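June 24, 2025

Natural dye bench, madder again

Finally got the red I have been chasing since last September! Writing it all down tonight while my fingers are still orange, because last time I trusted my memory and lost the recipe.

Background for Zinash, who missed the spring batches: we have been getting brick, rust and one very sad salmon out of the Usten madder root. Pretty colors, but no true red. Bereket thought the water was too soft and I thought we were running the pot too hot. We were both partly right, I think.

What went in today. 380 g of ground root from the new Usten sack, soaked overnight in a bucket of plain tap water. I poured off that first soak water and kept it in a jar, since it looks very yellow and might make a nice color by itself. Fresh water went on the root, plus 5 g of chalk stirred to a paste first so it wouldn't clump. Total fiber was 323 g weighed dry, cotton only, no wool this time. All of it was scoured last week with soda ash and then mordanted with tannin and alum.
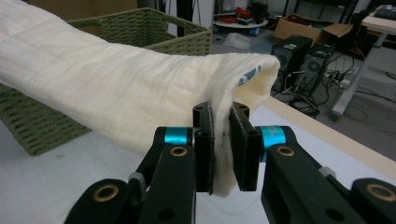
The scour matters so much more on cotton than I used to believe. The water came out the color of weak tea, and this is cloth that was sold as ready to dye. I ran it a second time and it was still faintly yellow. If you only ever do wool you can get away with being lazy here, but cotton hides wax and who knows what else, and the dye just sits on top in blotches.

Heat. Brought the pot up as slowly as the Vusell hot plate would let me. Dial just under the second mark, lid on, a stir every time I walked past. No steam to speak of, no bubbles. The brown in madder comes out when it gets too hot, and I am now completely sure that was our problem with batch 2. The Vusell overshoots when you first switch it on, so start it at the lowest mark and creep up. Please don't leave it on high "just to get it going" (Bereket, I love you, but this is you).

Held it there all afternoon and then let the whole thing cool overnight... no, that is the plan for tonight, I am getting ahead of myself. I pulled one test strip before switching off, rinsed it, and squealed. Proper red! A bit toward tomato in daylight and deeper under the bench lamp. Pinned to the page opposite, with the salmon one next to it for shame.
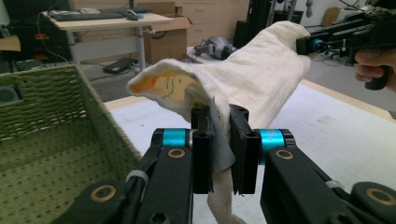
Chalk or heat, then? I changed both at once, which is bad practice and I know it. Next round should be two small pots from the same sack, same temperature, one with chalk and one without. Zinash has offered to run the no-chalk pot at her place in Fikre, where the water is much harder than ours, so really that makes it a third variable. Still want to see it.

Things to do:

Strain the root through the old muslin and save it for an exhaust bath. There is plenty of color left in there and I would love a run of corals and peaches.

Label the jar of yellow soak water before someone tips it out.

Try an iron dip on one strip only. Separate pot, separate spoon. The iron spoon has black thread on the handle now.

Light test: half of a strip under card in the south window, the other half bare. Check it in September.

Ask at Pendach whether their root is the same age as the Usten. Older root is supposed to give more red, and theirs smells stronger, almost like licorice. Could just be how they store it.

Note on rinsing. The test strip bled a lot in the first cold rinse, less in the next, and ran almost clear after that. I'll let the main batch dry fully before washing it with soap. Bereket always lets his rest for a few days first and his reds do seem to hold better, so I'm copying him.

Pot is off now, lid on, towel over the lid. Will lift everything out in the morning and add the dry swatches to this page.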